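Cage nuts for square-hole open rack?
Dennis Kombo, 2020-02-21
Moving a switch to a lower unit. Which thread do I buy?

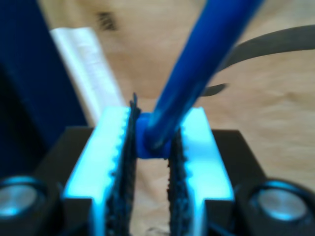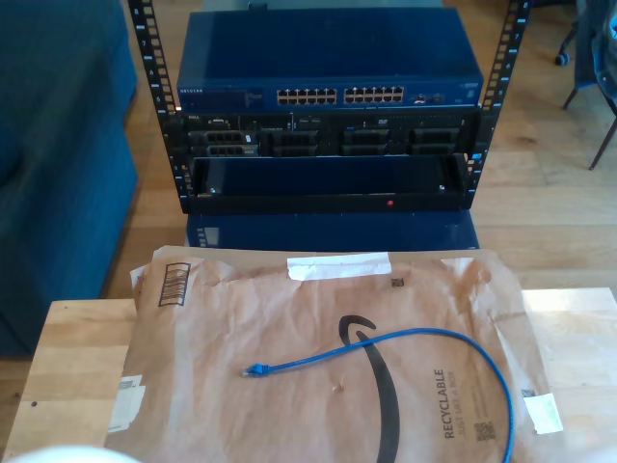

Second one: the rack, Netgear switch on top, Dell server under it.

Leobardo Cervantes
Square holes take any cage nut; match the nut to your screws. M6 and 10-32 are both common and do not mix. Clip the nuts in from behind the post, ears left and right.

Masanja
I used M6. 4 per server, worked fine.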